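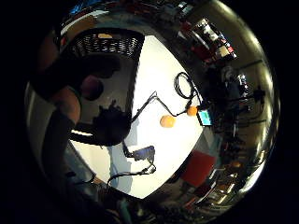 1/ 책상 정리 시작. 집에서 일한 지 오래됐는데 책상을 통째로 비운 적은 한 번도 없었다. 상판은 흰색이라 물건을 조금만 올려놔도 금방 지저분해 보인다. 제일 골치 아픈 건 늘 케이블이다. 검은 케이블이 느슨하게 감긴 채 엉켜 있고, 한 가닥은 작은 주황색 물건 쪽으로 뻗어 있다. 그 옆에서는 작은 기기 화면이 청록색으로 빛난다. 오늘은 이 상판 위만 한다. 서랍은 안 연다.

2/ 순서부터 정했다. 케이블, 작은 물건, 닦기. 예전에는 닦기부터 하다가 물건을 이리저리 밀기만 하고 끝났다. Maite Manzano가 예전 사무실에서 하던 방식인데, 퇴근 전에 선부터 걷고 나머지를 치웠다. 그때는 유난이라고 생각했다.

3/ 케이블은 일단 전부 뽑는다. 꽂힌 채로 풀면 더 꼬인다. 뽑기 전에 양쪽 끝에 종이테이프를 붙이고 용도를 적었다. 펜은 유성으로. 수성은 손에 묻고 며칠 지나면 안 보인다.

4/ 엉킨 선은 당기지 말고 가운데를 넓게 벌려서 끝을 하나씩 빼는 게 빠르다. 급하게 당기면 매듭이 작아져서 손톱으로도 안 풀린다. 작년에 그렇게 충전선 하나를 버렸다.

5/ 묶는 건 벨크로 타이로 했다. Zalstead에서 나온 18cm짜리. 한 봉지에 1000원 할 때 사둔 게 아직 남아 있다. 짧은 선에는 조금 길어서 두 번 감아야 한다. 철사 타이는 피복이 눌려서 이제 안 쓴다.

6/ 질문이 와서 적는다. 감는 지름은 손바닥 너비 정도. 더 작게 감으면 선에 버릇이 들고, 나중에 펴도 책상 위에서 자꾸 들뜬다. 감는 방향은 선이 원래 말리려는 쪽을 따라간다.

7/ 케이블을 걷으니 작은 물건들이 남았다. 기준은 이번 주에 손이 갔는지 하나만 본다. 썼으면 남기고 안 썼으면 상자로. "언젠가 쓸 것 같다"는 기준에 안 넣었다. 그걸 넣으면 하나도 못 치운다.

8/ 상자는 Fullwood 종이 상자 중간 크기. 뚜껑에 7월이라고 적었다. 연말까지 안 열면 내용물을 나누거나 버린다. 지난번 상자에서 다시 꺼내 쓴 건 줄자뿐이었다.

9/ 휴지통은 책상 바로 너머에 둔다. 방 반대편에 있을 때는 영수증이나 포장 비닐을 일단 책상에 올려두는 버릇이 있었다. 손 뻗으면 닿는 자리로 옮긴 뒤로 그런 게 많이 줄었다. 망으로 된 건 가벼워서 좋은데 부스러기가 새니까 안에 봉투를 씌우는 게 낫다.

10/ 흰 상판 닦는 법. 마른 천으로 먼지를 먼저 걷고, 물에 주방세제 한 방울 푼 천으로 닦고, 물만 적신 천으로 한 번 더. 매직블록은 광이 죽어서 추천 안 한다. 모서리 쪽에 써봤다가 그 자리만 뿌옇게 됐다.

11/ 다시 꽂을 때는 매일 쓰는 것만 꽂았다. 4개. 나머지는 감아서 Vusum 파우치에 넣고 선반에 올렸다. 파우치 지퍼가 좀 뻑뻑하다.

12/ Yolanda Lozano가 책상 뒤에 거는 철제 선반을 알려줬는데 우리 집 책상은 뒤판이 얇아서 나사를 못 박는다. 집게로 무는 제품도 있다고 해서 찾아보는 중. 써본 분 있으면 흔들리는지 알려주세요.

13/ 시작한 게 오후 5시였고 저녁 먹기 전에 끝났다. 모니터 받침 밑은 아직 안 했다. 거기는 다음에 따로 올림.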